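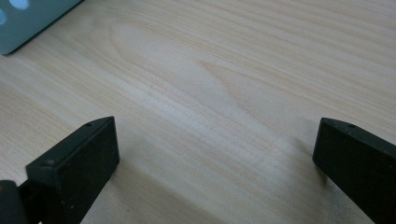 # Tabletops and Grain: A Small Gallery

The Jernholm table came to us in May with a plain request: keep it light, keep it smooth, and don't hide the grain. Most of the furniture on our pages gets shown from across a room, where every pale table looks much like the next one. We wanted a page for people who like to look at wood up close.

The lines on a tabletop come from the way the log was cut. When a saw or knife passes through the growth rings at a shallow angle, the rings show up as nested arches. Woodworkers call this cathedral grain. Cut the same log another way and you get straight, narrow lines from end to end. Neither one is better. People who work at a table all day often ask for the quiet straight kind, and people buying for a kitchen tend to ask for the arches.

**Color.** Pale wood changes more than dark wood does over the years. Window light will usually warm it toward yellow, and anything left sitting in one spot can leave a lighter patch. Move your lamps and trays every few weeks during the first year.

**Sheen.** A low sheen is easier to live with on a work surface. High gloss shows every fingerprint and throws the ceiling light back at you. If you are comparing finishes, look at them from a chair and again standing up. The same board can look flat from one place and bright from the other.
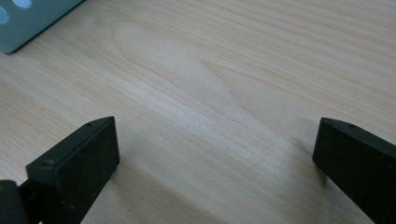
*Surfaces & Finishes Department, Rastogi Furniture Workshop*

The arch in the middle of the top bulges outward and narrows toward the lower right, with thin darker lines following the curve. On either side the grain settles down into long streaks.

Vandana Upadhyay looks after the grain matching for this department. She lays the sheets out on the floor before anything is glued and marks the faces in chalk. For the Kellden desks she rejects any sheet with a knot in it. For the Brorero benches she lets small ones through — the customers there like them.

**Choosing a top.** Samples are free to borrow for 5 days. They are cut large enough to show the figure, and a small chip won't tell you much about an arch. Put the sample on the table you have now and leave it there through a morning and an evening before you decide.

**Cleaning.** Use a soft cloth, slightly damp, and wipe along the grain. Dry it right after. Skip anything with ammonia or grit in it. Dust can be taken off with a dry cloth, and crumbs should be brushed away before you wipe or they will drag across the finish.

**Marks and rings.** A white ring is normally moisture in the finish and often fades without help. Give it three days. A dark ring has gone through to the wood and needs refinishing, so bring the top in or send us a photo first.

**Turning the top.** If one end of your table gets all the sun, turn the whole table end for end every six months. It takes two people. Lift it, don't drag it — the feet are fine but floors are not.

Orders and sample requests go to the front counter. Ask for finish card 768 if you want the pale smooth finish, and mention whether you'd like straight grain or arches. We can't promise an exact pattern, but we will send a picture of the sheet before it is cut.

Page updated December 2, 2020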